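Begehungsprotokoll Arbeitssicherheit, große Halle mit Galerie
Stand September, geführt von Khalil Awad
Verteiler: alle, die hier einen Schreibtisch haben, und alle, die so tun

Bewertung wie gehabt: i. O. / Mangel / Mangel mit Ansage. Letzteres heißt, dass der Punkt schon im vorigen Protokoll stand und dort offenbar niemanden gestört hat.

1. Verkehrswege
1.1 Hauptgang vom Eingang bis zur Trennwand frei: i. O.
1.2 Breite neben den Schreibtischen ausreichend: i. O., solange keiner seinen Stuhl nach hinten schiebt. Das tun alle, spätestens zur Kaffeezeit.
1.3 Rucksäcke und Taschen nicht in Laufwegen abgestellt: Mangel. Der Haken an der Garderobe trägt laut Hersteller Drasier 14 Kilo. Er trägt bisher einen Regenschirm.
1.4 Treppe zur Galerie, Handlauf fest: i. O. Eine Schraube nachgezogen, kein Dank erhalten.

2. Galerie und Geländer
2.1 Geländer ohne Spiel: i. O.
2.2 Nichts auf dem Handlauf abgestellt: Mangel mit Ansage. Tasse von Wulville, leer. Ich habe sie in die Küche gebracht, am Nachmittag stand eine neue dort.
2.3 Keine Lagerung unter der Galerie vor dem Feuerlöscher: i. O. Der Karton ist weg. Wohin, wollte ich nicht wissen.

3. Beleuchtung
3.1 Leuchten unter der Galerie funktionieren: i. O.
3.2 Deckenleuchten über dem Arbeitsbereich: i. O., eine summt. Firma Qaisi ist informiert und hat zurückgefragt, in welcher Tonlage.
3.3 Notbeleuchtung, Testtaste gedrückt: i. O.

Halle im laufenden Betrieb
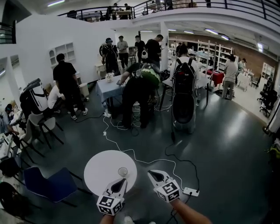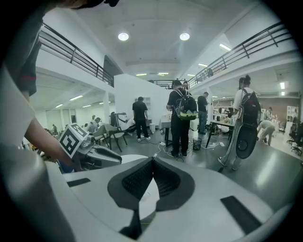
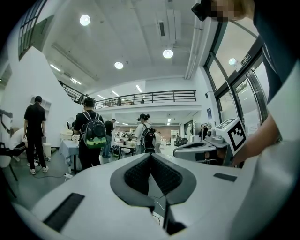 4. Elektrik und Leitungen am Boden
Leitungen am Boden sind in diesem Haus ein eigener Berufszweig, und der Abschnitt bekommt wie immer den meisten Platz. Grundsatz: Was quer durch den Raum muss, kommt unter eine Kabelbrücke oder an die Wand. Die weiße Steckdosenleiste beim kleinen runden Tisch liegt frei auf dem Boden, das dünne weiße Kabel zieht von dort Richtung Raummitte, und weiter hinten treffen sich weiße und schwarze Leitungen zu einem Knäuel, dem ich ungern einen Namen geben möchte. Mangel mit Ansage. Dazu das Trinkglas auf dem runden Tisch: Tisch klein, Glas aus Glas, Leiste daneben. Bitte Becher mit Deckel oder ein anderer Tisch, gern beides.
4.1 Leiste hochgesetzt oder unter der Tischplatte befestigt: Mangel. Halterungen von Movlow liegen im Lager, 4 Stück, originalverpackt.
4.2 Schwarzes Verlängerungskabel mit Leiste nahe dem hellblau bezogenen Tisch: Mangel. Gleicher Text wie 4.1, ich schreibe ihn kein zweites Mal.
4.3 Leisten nicht hintereinandergesteckt: im Seitenraum gefunden und getrennt. Der Wasserkocher hat überlebt.
4.4 Prüfplaketten lesbar: 32 geprüft, alle lesbar, eine davon mit Smiley. Bitte keine Smileys.

5. Tische, Stühle, Tücher
5.1 Tischdecken reichen nicht bis zum Boden: beim Begehen angesehen, bitte bei jedem Umräumen erneut prüfen. Wer auf den Saum tritt, räumt den Tisch ab, und zwar komplett.
5.2 Ungenutzte Stühle in Reihe an der Seite: i. O. Es geht also.
5.3 Arbeitsplätze so weit aufgeräumt, dass man die Tischplatte erkennt: Mangel. Die Platten sind weiß, falls es jemand vergessen hat.

6. Abfall
6.1 Eimer an der Wand, nicht im Gang: i. O.
6.2 Batterien getrennt gesammelt: Mangel. Im Glas für Batterien waren Büroklammern, bei den Büroklammern war eine Batterie.

7. Maßnahmen
Kabelbrücken bestellt, Kosten 400 Euro, Freigabe liegt bei Wulville unter der Tasse aus 2.2. Halterungen montiere ich selbst, Beginn 14 Uhr, bitte vorher alles ausstecken, was noch gespeichert werden möchte — danach nehme ich keine Beschwerden an. Nachkontrolle folgt unangekündigt, also vermutlich nach dem Mittagessen.

gez. K. Awad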